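5.2 What the background contributes

Policies trained on tabletop demonstrations are usually scored on whether the object ends up where it should. We have doubts about that score, and this section explains them. A policy can place an object correctly while paying attention to the wrong part of the picture, and a success rate taken in the room where the training data was collected will never show it.

Our two baselines, Vitier and Wollex, were trained on the same 3,000 demonstrations and differ only in how they encode the camera views. Both take a low fixed view of the table together with the wrist views. The fixed view is the one we trust least. With the lens this close to the height of the tabletop, a large share of the pixels belongs to the ceiling, the shelving and whoever is at a desk that day.
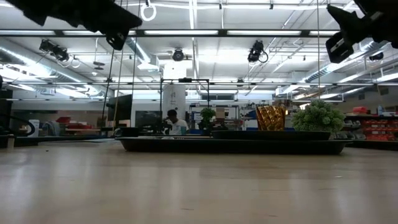

Figure 4. Fixed view of the workspace, both grippers raised. The gold vessel and the artificial plant stand on the dark lid.

To find out how much of this the encoders use, we replaced everything beyond the far edge of the table with a flat gray and ran the policies again on 727 held-out episodes. Predicted actions should barely change if the policy is reading the objects. Vitier's changed a great deal in the approach phase and very little after contact. Wollex was steadier, but we would not call it robust, and we found no setting of the crop augmentation that fixed the problem without hurting grasp timing.

One common reply is that wrist cameras solve this, as they move with the hand and look at what it is about to touch. That holds late in a grasp. Early on, with the arm raised and the camera tilted outward, a wrist view can take in the neighboring stations, people included.

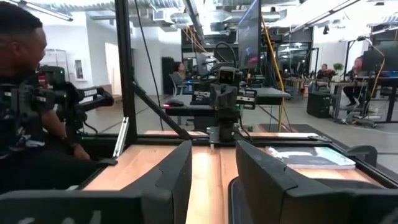

Masking the wrist views in the first second of each episode cost Wollex almost nothing, which suggests it had learned to ignore them there. Vitier had not. Its predictions shifted when a person in the background moved, and this is hard to square with the claim, made for it in our own earlier report, that the encoder is object-centered. We withdraw that claim.

Occlusion is the second weak point. Containers with high walls hide their contents from a low camera, and once a gripper reaches over the rim, the fixed view says little about what the fingers are doing. The planner still receives a confidence value from the perception module at every step — and that value hardly drops.
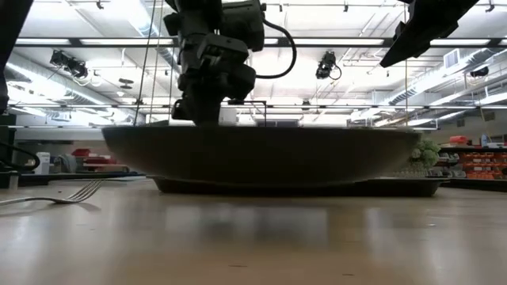
We relabeled 700 such steps by hand and compared the reported confidence with the true position error. The two were close to unrelated. Stelios Psarras proposed gating the fixed view by an estimate of visibility, and a simple version of the gate is in the released code. It helps with bowls. It does not help when the thing doing the hiding is the other arm, and we have no good answer for that case.

Six of the runs behind these numbers used an older camera calibration from April. Leaving them out does not change the ordering of the baselines, but it does narrow the gap between them, and readers should treat the size of that gap with caution.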